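The Crabs of Skindalard

When Baldur Sveinbjörnsson was a boy, there were no green crabs in the bay at Skindalard. His father fished for cod and his mother gathered mussels from the rocks below the house, and in the evening the whole kitchen smelled of the sea. Now he was old, and the mussels were gone, and the crabs walked over the empty rocks as if they had paid for them.

They had come with a ship, people said. The ship was called the Frandsen, and it lay in the harbour for one winter with a broken engine. Somebody pumped out the water from its tanks. Baldur remembered that ship well, for he had sold potatoes to the cook.

He began to catch the crabs in February, when the nights were still long. He had nine pots, which he had repaired himself with blue string, and he put them out from the small boat before it was light. In the first week he took 366 crabs. He wrote the number on the wall of the shed with a pencil, and under it he left a space for the next number.

His granddaughter came from Gokcombe to stay with him while her mother was in hospital. She was a serious child who liked to know the reason for everything.

"Do they know that they are not from here?" she asked him.

"A crab does not know such things," said Baldur.

"Then it is not their fault."

He did not answer her. He pulled up the rope, hand over hand, and the water ran down into his sleeves. 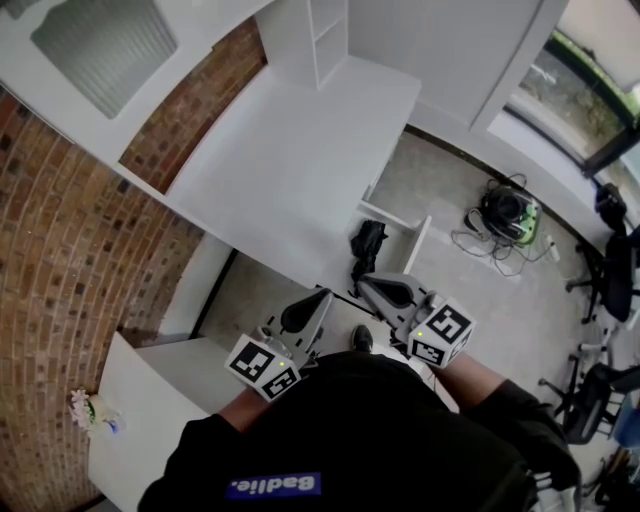 The pot was heavy that morning. When he turned it over in the bottom of the boat there were almost 200 of them, small and angry, and they ran in all directions under the seats. The girl lifted her feet. Then she bent down and picked one up, correctly, with two fingers behind the claws, as her mother had once learned to do in the same boat.

"This one has eggs," she said.

Baldur looked. Under the body there was an orange sponge, very full. He knew that it was the important kind to catch, and that one such crab was worth more than a whole pot of males. He held out the bucket.

The girl did not put it in the bucket. She looked at it for a long time, and the crab moved its legs slowly in the air.

"Grandmother's mussels," said Baldur at last. "They grew just there, below the white stone. You could fill a basket and not see where you had been. I would like that you could taste them."

"Will they come back?"

"I don't know. Not while I am here, I think."

She considered this. The wind had turned to the north and the boat was moving a little – not much, but enough that he had to take the oars. When he looked round again, her hands were empty and she was wiping them on her trousers. He could not tell whether she had chosen the bucket or the sea, and there were so many in the bucket already that it was no use to search.

He rowed them home. In the kitchen he made porridge, and she ate 2 bowls of it without speaking. The old dog, Zokeck, lay across her feet.

Afterwards she went out to the shed alone. Through the window he saw her standing on a fish box with the pencil in her hand, looking at the wall, and he waited with his coffee until she began to write.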